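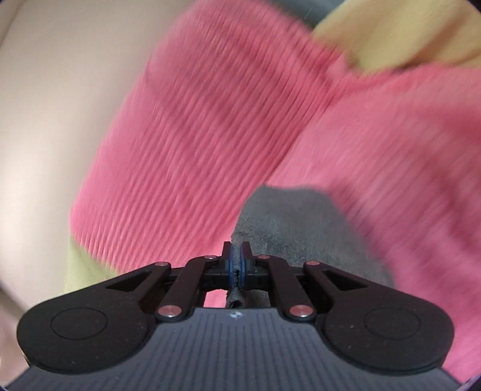
1/ Our paper on filaments at the edge of the Kinnear plasma is finally accepted, so I want to tell in simple posts what we measured. A filament is a long, thin piece of denser plasma that follows the magnetic field. Look at the ribs in the pink cloth: each one is long in one direction and narrow in the other. Filaments have this kind of shape, but they also move outward.

2/ Kinnear is a small linear machine in our lab at Orkby. The field lines are straight and end on metal plates. There is no divertor and no big heating system. We run helium most of the time, and argon when Ewan wins the discussion.

3/ We used a row of Langmuir probes in ion saturation, all at the same axial position. When a filament passes a probe tip, the current goes up fast and comes down slowly. You see this steep front and long tail in many machines, big and small.

4/ The old question in our group was whether the filaments are slower when the end plate is floating than when it is grounded. Two PhD theses here gave two different answers. I wrote one of them, so I was not very neutral.

5/ For the new campaign Catriona Guthrie rebuilt the probe head, with shorter tips and better shielding. The signals go through a Stunberg amplifier. We sample at 625 kHz, which is enough for our filaments but not generous.

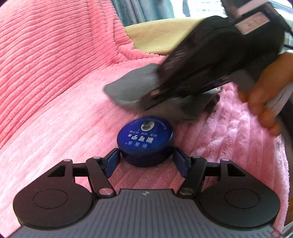

6/ With the shorter tips we lost some current, and the weak events went down into the noise. So we set the threshold at 2.5 standard deviations above the mean and kept it the same for every shot. Before, each person chose a threshold by eye. I did it too.

7/ After this selection we had 2,530 events with the plate floating and 1,464 with the plate grounded. Please do not read this as "floating makes more filaments." We simply took more shots in that condition – the grounding switch failed in September and we waited long for a new one.

8/ The result: in helium, the average radial speed is higher with the floating plate. With a grounded plate, charge can leave more easily along the field, so the electric field inside the filament is weaker and it drifts less. The direction agrees with the usual sheath picture. The size of the effect is smaller than I expected.

9/ In argon we see no clear difference. Shona Haldane thinks the collisions with neutrals already limit the current along the field, so the plate matters less. I think she is right, but our neutral pressure gauge is far from the probes and I can't prove it.

10/ Finlay Baxter ran the same cases in Skarano, our 2D fluid code. It gives the correct order of the speeds but makes the filaments too wide. One possible reason is that the code starts from a perfectly round blob and our real ones have over 300 kinds of ugly shape (this is not a measured number).

11/ And my thesis? The slow filaments I reported with the floating plate came mostly from probe tips that were too long, so two filaments were often counted as one. I repeated the old analysis with the new threshold and the effect became half. There is a short appendix about it.

12/ Iona Tennant is now preparing the data for sharing, with the raw currents and also the bad shots. If you have a linear machine and can change your end plate bias, please write to me – I would like very much to compare argon.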